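Thumb comes in too low on the apple

ginard_arm
Second night on the fruit shelf with the right hand. Goal is to pick a piece off the top and put it in the pink bowl one level down. The thumb keeps arriving low on the red apple. 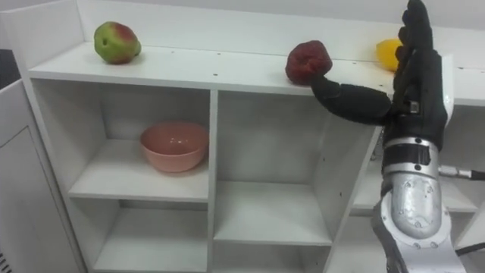 Last edited by ginard_arm on Wednesday, February 11, 2026

Fingers are straight up there, thumb out sideways. Is it the wrist angle or my shelf height? I have the top at 153 cm.

Onen
Wrist. Roll it in 4 degrees and try again.

hsueh2
Disagree. That apple is right at the front edge. Move it back and leave the wrist alone.

ginard_arm
I'd like it to work from the edge too – people leave stuff there.

Onen
Then it's the wrist.

Anathi Rampersad
Check the cable slack before either. Mine pulled the forearm down 2 cm on every reach.

Related threads
Zalgate wrist bearings, where to buy
Glove covers for hands
Shared workshop hours from September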